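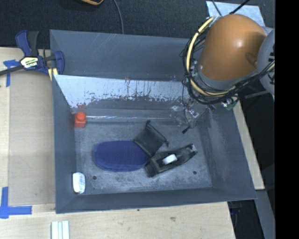
**Gilavwood Shared Workshop / Back Bench Robotics Group – build notebook**

**July, evening session, started a bit after 6**

Picking up from where I left the page last time, which was in the middle of a complaint about the bin walking. It isn't walking any more, or at least it didn't tonight. The blue and black bar clamp is on the left rim now with its pale yellow pad by the corner, and I did it up a little tighter than felt polite, then backed it off until the wall stopped bowing inward. Serpil had suggested screwing the bin straight down to the table and I still don't want to, partly out of laziness and partly out of affection for the tabletop, which has a nice knot in it near the front and which we're going to want back some day.

The bin sits slightly skewed to the table. I noticed this only after the clamp was on and the coffee was made, and I decided to leave it. The calibration doesn't care which way the bin faces as long as it stays that way, and I wrote the offset into the config file under `bin_pose` with a comment, so please, whoever reads this, don't straighten the bin to be kind. If it gets bumped, line it up again from the blue tape on the tan board and run the four corner touches before anything else.

### What I was trying to do

The aim for the evening was one full pass of mixed objects, everything in the bin at once and allowed to touch. Up to now we've been giving the arm things with a good bit of floor between them, and it had gotten very good at that and we had gotten rather pleased with ourselves. So: the red block with the knob went in the far left corner, tight to the wall, where there's almost no room for a finger. The dark blue oval went near the middle, with the black square plate lying over one end of it. The long black tray went in on the diagonal, one end up against the oval, with the little white piece sitting in its recess. And the white packet I stood up along the left wall in the near corner, which I think is the meanest position of the lot, and I was in that kind of mood.

I'd forgotten how much the floor of that bin has taken. It's all cloudy scuffs now, especially toward the near edge, and the two small holes come up dark and round in the depth data if the threshold is wrong. The detector used to report the lower left one as an object and the arm would go and try, very earnestly, to pick up a hole. Asuka's mask fixed that back in the spring. She asked me to note that the mask is tied to the bin pose, so it moves when the pose moves, and you have to reload it after the corner touches. Noted!

### How it went

I ran 30 attempts, resetting the objects by hand to the same layout each time, as near as I could manage. The arm got hold of something and carried it out over the rim on 27 of those, which is a better number than I'd been bracing for and I was humming by the end. The three misses were all the same miss. The gripper came down for the white packet, one finger landed on top of the rim instead of inside it, the force limit tripped and the arm went home. No harm done to the rim or the finger that I could find.

Some things I want to remember about the good ones:

- It nearly always went for the square plate first. That's the right choice (it's on top of the oval, after all) but I don't fully trust the reason. I suspect it likes the raised edge along one side, and that it would go for that edge even if the plate were underneath something.
- The tray gets picked by its broad end or else it swings. Twice it was taken nearer the tapered end and the small white piece slid out of the recess on the way up and went back into the bin. I counted those as picks. Asuka may not, and we should agree before anyone puts a number on the whiteboard.
- The red block by its knob is lovely. Straight down, close, up. I could watch that one all evening, and came close to doing so.
- The tray's glare is still a nuisance. When the ceiling light is on, the narrow end goes white and the segmentation chops it short. With the bench lamp alone it's fine. I'm leaving the ceiling light on for testing anyway, as we can't very well ask the world to switch its lights off.

Descent height over the bin floor is set at 137 mm for the approach and slow from there down. I tried going lower before slowing, to save time, and didn't like the sound of it, so it's back where it was.

### Cables, hose, and the loose end

The hose is behaving. It comes down around the left side of the orange housing and turns back under it, and with the black cables following the same path there's enough slack for the wrist to go all the way round without anything pulling tight. Serpil rerouted all of that and it's a great improvement over my version, which had more zip ties and less thought in it.

What isn't behaving is the thin dark wire with the small black connector on the end. It's the lead for the fingertip sensor that we haven't mounted yet, and it hangs down past the gripper into the bin, just above the floor. On the far side picks it brushes things. On one attempt it flicked the square plate a little out of position while the arm was still deciding where to go, and then the arm went to where the plate had been – it caught the edge and held on, bless it, but that was luck. I ought to have tied it up before I started. I said so out loud to an empty room and then carried on testing, so this is me writing it down where Serpil can see it.

**To do before the next run:** tie the lead back along the hose, or fit the sensor and be done. The mount from Kadrić is in the drawer with the hex keys. The screws that came with it are a touch long and will want a washer.

### The packet problem

I spent the last part of the session on the three misses. The packet leans so close to the wall that the planner offers a grasp with one finger on each broad face, and the wall side simply doesn't have the room. Because the walls slope, it's worse at the bottom than the planner thinks it is; the bin model we've been using has straight walls (my doing, I drew it in a hurry from the Brolteria spec sheet and only measured along the top). Opening at the rim is 405 mm on the long side and the floor is clearly shorter, and I never put the slope in.

So there are two things to try. One is to correct the model, which I'll do at home this week with tea. The other is Asuka's idea of a small nudge: come down beside the packet with the fingers closed, push it away from the wall, look again, then pick. She has a sketch of it from the Ustolum project that she thinks will drop in without much fuss. I'd like to do both, model first, so that we can tell which one helped.

Logs are on the shared drive in the folder with my initials, and I've kept the force traces for all three misses. Powered down at the wall, clamp left on, objects left in the bin as they were. The air line hisses a little at the fitting by the collar when it's first turned on and then it stops. I've tightened it once already, and I'd be glad if someone with smaller hands would have a go.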